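Lillex Hair Studio, Owen Street
Monthly station and equipment check
Date: 2/9/20
Checked by: Iolo Hopkin
Reviewed by: Benedikt Trummer

Wash area
Basins free of cracks and clogs - OK
Water temperature at spray head, limit 47 C - OK, all basins
Floor mats flat and dry - one mat curls at the corner. Replace before the next check.

Color and treatment shelf
Bottles closed and labeled - OK
Opening date written on every tub - 2 protein masks had no date. Thrown out.
Homemade masks (egg, yogurt, oil) mixed the same day only - OK. Leftovers go in the bin, never back in the fridge.
Patch test cards filled in - 11 cards looked at, all signed.

Hot tools
Cords and plugs - the Vovley flat iron has a split sleeve near the handle. Tagged and taken off the floor.
Dryer filters - dusty at the back stations. Cleaned during the check.
Heat mats under irons - OK

Front desk and back office
Cables clear of the walkway - OK
Desk computer, inside checked for dust with power off - OK 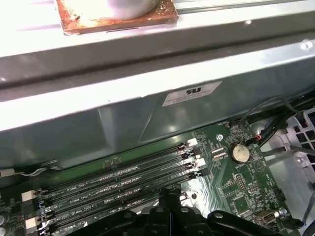
Inside of a computer: memory slots and metal shroud with certification label.

Booking backup copied to the Flikeck drive - done. The copy can take up to 2 hours, so start it before closing.

Comments
The mask tubs were on the list in August as well. Please write the date on the lid and the side - lids get swapped. Gloves in size small are low again and need to be ordered this week.

Benedikt to confirm the flat iron is repaired or replaced before the tag comes off.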